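The Gratach Annex

The ministers of Rikura and Fovero had agreed on every article of the defense treaty except the annex, and the annex was one page long. It said how many soldiers Rikura could keep at the Gratach crossing, and for how many days, before it had to ask Fovero's permission.

Wekesa Magesa had written the first draft of it. He had written the next six as well. By the seventh he no longer read the numbers as soldiers. Two hundred was a figure that made the Rikuran side put down their pens. Twenty-one days was a figure that made the Foveran side ask for coffee.

"They want the word 'temporary' taken out," his deputy told him on the phone.

"Which of them?"

"Both, for different reasons."

He wrote that down. He was at home, at the table, with the draft in front of him and his shoes off. 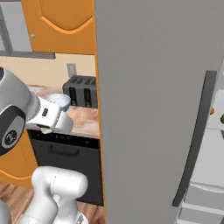 "What do they want in its place?" he asked.

"Rikura wants 'rotational.' Fovero wants nothing. Just the number and the days."

"If there's nothing there, Rikura can send a new group on day twenty-two."

"I told them that. The Foveran colonel said it would be a matter of trust."

Magesa had met the colonel twice. At the second meeting the man had spent an hour on the width of the road at the crossing, and had been right about it. He did not seem like a person who left things to trust.

"He wants it loose," Magesa said. "He thinks they'll need those soldiers longer than his minister can admit."

The deputy didn't answer right away. Somebody was running a copier behind her.

"Should I put that in the note?" she asked.

"No. Put in that we discussed the wording."

He stayed up until two and wrote an eighth draft. It kept the two hundred and the twenty-one days and dropped the adjective. Under it he added a sentence saying the two governments would consult on any later deployment "in good time." He had used the phrase once before, in a fishing agreement, and the parties were still arguing over it when he changed jobs. 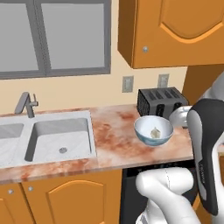 Pîrvu, 2023-06-19

They signed in the old customs hall, because it had a table long enough. The ministers sat in the middle and the officers stood behind them. The full treaty came to 1031 paragraphs, and each minister initialed the annex separately.

Magesa stood near the door with the other drafters. When the colonel came past on his way out, he stopped.

"Good time," he said. "How long is that?"

"It isn't defined."

"I noticed. I read it to my wife and she laughed."

He shook Magesa's hand and went down to his car.

The first company reached Gratach in August. On the twentieth day Magesa's phone rang at the office, and it was the deputy, asking whether he still had his notes on the word "rotational."

He said they were in the blue folder, and went to look for it.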